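Unit 4 Handout: Boxes, Trays and the Work Surface
Packing and Small Parts Storage, Room 108
Instructor: Rhodri Samuel

Bring this handout to the June session. It replaces the two loose sheets from Unit 3, which had the old shelf codes on them.

1. Open boxes and closed boxes

Most of what we store in this course goes into open-topped boxes. A lid protects the contents, but it also adds a step every time someone needs a part. For items picked many times a day, leave the lid off. For items picked less than once a week, use a lid and put the label on the front wall, where it can be read with the box on the shelf.

A shallow tray is the usual choice for flat or light parts. The walls only need to be high enough to stop the contents sliding out when the tray is carried. Thin walls save room but flex when the tray is full, so lift from two sides. 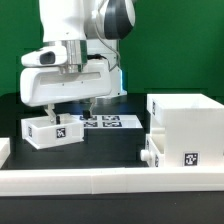
Wall height also decides how you reach in. If your fingers have to bend sharply to get to the bottom, the box is too deep for the part. Go down one size, or put fewer parts in and pick a box with a wider floor. Students in the Enilis storage exercise usually choose too deep on the first try.

2. Laying out the table

Clear the surface completely before you start. Then place things in this order:

Fixtures and anything heavy
Flat plates or mats that mark a position
Empty boxes, grouped on one side
Parts to be packed

Keep the boxes together on the side of your weaker hand. Leave a gap between neighboring boxes wide enough for your fingers. Boxes pushed tight against each other look neat, but you will move the second one each time you lift the first.

A dark table with light boxes makes the edges easy to find. The reverse works too. White boxes on a white table cause more misplaced parts than any other setup we tried in class, and the Lultus exercise sheet now asks you to write down both colors.

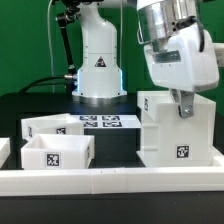
Tkachuk disagreed with the weaker-hand rule during the last review and said that boxes should go wherever the finished goods leave the table, even if that means reaching across. On a long bench this makes sense. On the small tables in Room 108, follow the rule as written. If you want to argue for the other layout in your report, include a sketch and your times for both.

3. Marks and labels

A printed mark is useful only if it is flat, clean and in plain sight. Put it on the face that points toward the person or reader that needs it. Boxes that may be turned should have a mark on more than one wall. Do not wrap a mark around a corner.

Labels on our shelves have a three-digit number. Shelf 332 holds the shallow trays and shelf 394 holds the deep boxes. Return each box to the number you took it from. Damaged boxes go in the bin by the door with a note taped inside.
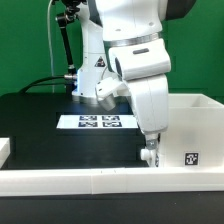
Reading time for Section 4: 9 minutes

4. Reach and blocked views

Tall things on a table hide short things. Before you settle on a layout, stand where you will be working and check that you can see into every box. Then check again from the opposite side, where a partner may be standing. If a container is hidden from either position, move the container first and the tall item second.

Rails and raised edges at the front of a table have the same effect. Anything placed close behind one is hard to see from a low seat. Pull it back a hand's width or raise the seat.

Two people sharing one table should agree on a boundary before starting. Talk through who reaches first into any shared box.

5. Using a box top as a surface

A large box with a flat top can serve as a small shelf. Check three things:

The top does not sag when pressed in the center
The box does not rock
Nothing inside will be needed during the task

Set items well in from the edge. Rounded items with a narrow foot should go farthest in. Light on a pale top can be strong enough to wash out the edge, so feel for it with your hand before putting anything down. 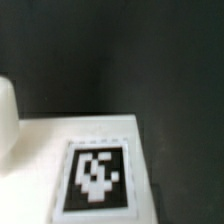 Do not stack a second box on top unless it is the same size or smaller. The Nirnix stacking chart is on the wall by the sink and gives the limits for each box size. Copy the row for your box into your worksheet.

6. Before the next session

Read Sections 1 through 3 again. Choose one drawer or shelf at home and sort it using no more than four open boxes. Write down the size of each box, what went into it, and anything that did not fit. Bring the page with you. A photo is fine in place of a sketch.

Worksheets without shelf numbers will be handed back.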